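Filed under: Meetings & Minutes

Prarnivholm Residents Association – minutes, May 9, 2024

Meeting opened late, key to the meeting room wouldn't turn. 11 households represented, enough for a vote. Apologies read. October minutes approved with one correction (the drain is on the north side, not south).

1. Money
Balance 936 after the insurance went out. Insurance is up again. Asked if we can shop around before renewal – yes, secretary to get two other quotes. Dues still owed by a few, second letter to go out. No late fee this time, vote was close.

2. Roof, building B
Patulico came back with their quote for the flashing over the back stairs. Price is 594 for the patch, no guarantee past one winter. Full replacement of that section not quoted, they want to get up there first. Long discussion. Top floor says the stain on the landing has gotten bigger since the snow. Others think its old water. Agreed: go ahead with the patch, ask Patulico to take photos while they are up there and send them to us. Motion passed, one against.
Question whether the gutters are part of it. They are not. Gutters next meeting.

3. Parking
Same as last time. Cars left in the turnaround, trash truck couldn't get in twice in April. Suggested painting the curb. Suggested a sign. Suggested towing, which nobody wanted to be the one to call. Sign first. Wording to be short. Guest spots stay at 10, no change.

4. Garden beds
Trorkau Nursery will hold the order of soil untill the end of the month. Need a place to put it that isn't the turnaround (see 3). Side strip by the bike rack is ok if the hose gets moved. Beds along the fence still go by the waiting list. Two people asked for the same bed, to sort out between them and tell the secretary.
Tomato cages from last year are in the shed, take what you need, put back in fall.

5. Shared room
Booking sheet is working better on the door than online. Please write your unit number, not just "me". Heat gets left on – last one out turns it down. Carpet cleaning moved to after the yard sale.
Tea and coffee: the Annamalai tea ran out in March, more to be bought, same kind. Limit on spending for drinks stays as it was. Wooden tea box stays in the room, please don't take it up to the units. Put packets back in the right compartment, standing up, so people can see whats left.

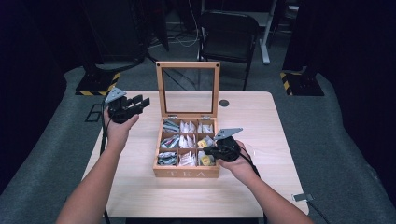
Sugar to be kept in a jar with a lid, ants again last summer. Mugs – wash your own. Cracked ones can be thrown out, no need to ask.

6. Yard sale
Going ahead. Tables from the shared room can go outside if it's dry, back in the same evening. No mattresses. Leftovers go home with whoever brought them. Flyer needs doing, one page, black and white.

7. Other
Light out by the mailboxes, reported, report again. Dog bags on order. Request for a quieter hour for leaf blowers, put off to next meeting with the gutters.

Closed 8:50. Next date to be posted on the door.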